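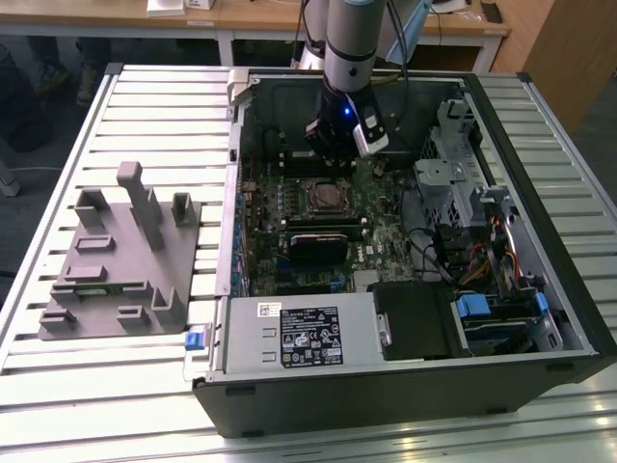

What the Arm Costs After You Buy the Arm

By Razia Orakzai
April 27, 2020

The quote from Kazmi came in on a Friday-afternoon kind of email, four lines and a PDF, and I did what every small shop owner does with a robot quote. I scrolled straight to the bottom. I saw the number, decided we could stand it, and went home feeling very modern.

That number covered the arm, its controller, a basic stand and two days of training. I run the repair and resale side of Trirkow, a computer refurbisher in Plultmont, and I'd been asking for an arm for the teardown bench for most of a year. We take in office desktops and servers, strip out what's worth keeping, test it, and put it back into machines we can sell. It's fiddly work and we always have more of it than hands. So when the owners finally said yes, I had a budget with one big line in it and a smaller line underneath that said "misc." Please don't do this! I'm writing this up mainly so that somebody else's "misc." gets a few more words.

Start with the bench

I measured our old workbench three times and each time it was the same bad bench. It had a laminate top that flexed when you leaned on it. A person doesn't care (you lean, the computer dips a little, you carry on), but an arm that's been taught to go to a certain point goes to that point whether or not the computer has sagged away from it. We ended up with a slatted aluminum table, the type with channels you can bolt things into, and I paid for it out of the travel budget, which luckily nobody was using by then.

I'd put the table in the first quote if I were doing it over. I'd put the delivery in too. Ours came on a pallet and the pallet came to the curb, and the curb is where the carrier's interest in the matter ended.

Then there's the stuff that goes on the table. We print our own fixtures, gray plates with posts and holders and little raised blocks on them, and the plastic is cheap. The hours aren't. I kept a log for the setup period and it came to 155 hours of staff time before the arm did anything I'd call a job, and a good chunk of that was drawing a holder, printing it, trying it, swearing, and drawing it again. If you charge your own people's time to the project – and you should, your accountant certainly will – that line was bigger than the table.

The fingers are a separate purchase

I had assumed the gripper came with the arm the way a bit comes with a drill. Sort of! There was a gripper in the Kazmi package, and it was fine for picking up a box. For anything inside a computer we went to Vekbridge, who sell the finger parts separately and, to be fair to them, were very patient with my questions.

My advice is to bring your worst part to the demo. Everybody brings a nice square thing. Our worst part is a server processor, which is flat, thin at the edges, slippery on top and sits down in a metal frame with the memory slots crowding in on both sides. Under it is a field of tiny contact pins, and if you bend those you've turned a board you could sell into a board you can't. Memory sticks are long and stand up where you can get at them. A processor gives you two edges and very little room to come in from above.

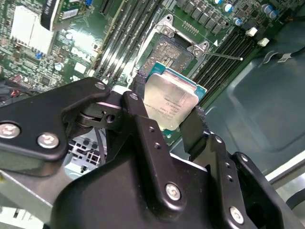

An Intel Xeon processor in the gripper over its open socket on a Dell board.

The finger pads wear out, so they're a running cost, and I'd ask for the price of a bag of pads before I asked for the price of the gripper. I'd also ask how long it takes one person to change them with ordinary tools. You want to watch that done once, by somebody who isn't in sales.

And budget for victims. I set aside a pile of dead boards and scrap processors for practice, and valued them at zero because they were scrap. We ran out. After that we were practicing on boards that had cost us money, and I had to explain a new line in the spreadsheet to people who already thought the spreadsheet was long enough. A hundred scrap boards sounds like a silly thing to hoard. Hoard them anyway.

Cameras, cables, and the thing on the wrist

The wrist camera was an option on the quote, and I nearly struck it to save money. I'm glad I got talked out of it. Desktop cases are all a little bit different inside, even from the same maker, and the wires never lie in the same place twice. Without a camera you're relying on everything being where it was last time.

Where I did go wrong was with mounts and cabling. A camera needs a bracket, the bracket needs to clear the case walls when the arm reaches in, and the cable needs enough slack to follow along without dropping into the machine you're working on. We bought cables in two lengths and both were wrong. The brackets we printed ourselves, see above under hours.

Get a second camera if you can afford one, fixed to the side of the bench. It's much easier to sort out a bad reach when you can see it from outside the case as well as from the wrist.

Putting numbers next to it

Everyone asks about payback, and I'll tell you how I did ours without pretending it's science. In December we processed 216 machines at the teardown bench, all by hand. I took that month as my baseline, since it was busy without being crazy, and I split each machine's time into steps. Some of those steps I'd never give to an arm. Opening a side panel with a bent latch, for instance, or untangling a bundle of power wires somebody zip-tied years ago. Those stay with us.

What was left was the repetitive part in the middle, the lifting out and setting down. I costed only that. Then I halved the saving, on the theory that I'm an optimist and optimists should be halved. The payback period that came out was eight months longer than the one in the sales deck, and it was still short enough for the owners to sign.

I'd add two more lines before showing it to anyone. One is a service visit in the second year. The other is downtime, meaning days when the arm is parked and your people are doing the job by hand on a bench now full of fixtures. We had to keep a second, plain bench for those days. It takes up floor space and floor space is rent.

If I were asking for quotes again

I'd want the arm, the fingers, the pads, the table and the camera priced on separate lines, even from a single supplier. Bundles look friendly, but you can't tell what you're saving if you drop a piece.

I'd send the supplier a real machine, with the dust left in.

I'd ask what happens to the price if we change the job. We bought with processors in mind and we're already talking about drives, and that means different fingers, probably, and definitely another plate. Vekbridge has quoted me for a second set. I've read the whole PDF this time, starting at the top, and I'm waiting on a shipping price.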